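Stornus Open Day – Demonstration Room Safety Checklist
Completed copy with comments. Walkthrough started 8:15 am, doors at 10.

Room and access

1. Walkways clear of bags, boxes and packaging – OK
2. Exit route signed and unlocked – OK
Comment: Sign on the inner door had slipped. Put back up with new tape.
3. Occupancy limit posted (40) – OK
Comment: 200 people registered for the day, so groups go in by time slot. Front desk keeps the tally.
4. Cables on floor taped or covered – ACTION
Comment: Cover any run that crosses where visitors walk. Covers are in the Rurness storage cabinet, bottom shelf.
5. Chairs moved out of the standing area – ACTION
Comment: Rolling chairs go against the wall before each group. Do not let visitors sit in them during the demonstration.
6. Ceiling lights working – OK

Hand-held gripper

7. Housing free of cracks and sharp edges – OK
8. Rubber lining seated all the way around – OK
9. Asset number matches the log (1,648) – OK
10. Fingers kept out of the opening while the tool is on – ACTION
Comment: This is the one we had trouble with at the Walby visit. People pick the tool up to look through it and their fingers go straight in. The presenter says it out loud before handing it over, every group.

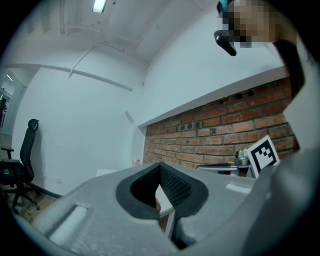 11. Visitors under 16 handle the tool with power off only – OK
Comment: Farooqui sheet says 14. We are going with 16 until they send a revised one.
12. Spare battery stored in its case – OK
13. Tool wiped down between groups – N/A at time of check
Comment: Wipes are on order, delivery due before doors. If they don't show up, use the ones from the kitchen.

Table and markers

14. Table stable, no rocking – OK
15. Marker cards standing and facing the work area – OK
Comment: Cards get knocked over easily. Check after each group.
16. No drinks on the demonstration table – ACTION
Comment: Applies to staff too.

Staffing

17. Presenter and one helper present for every group – OK
18. First aid kit in room and stocked – ACTION
Comment: Short on small bandages – 3 left. Refill from the front desk.

Result: Room may open once items 4, 5 and 18 are closed. Items 10 and 16 stay open all day and are checked with each group.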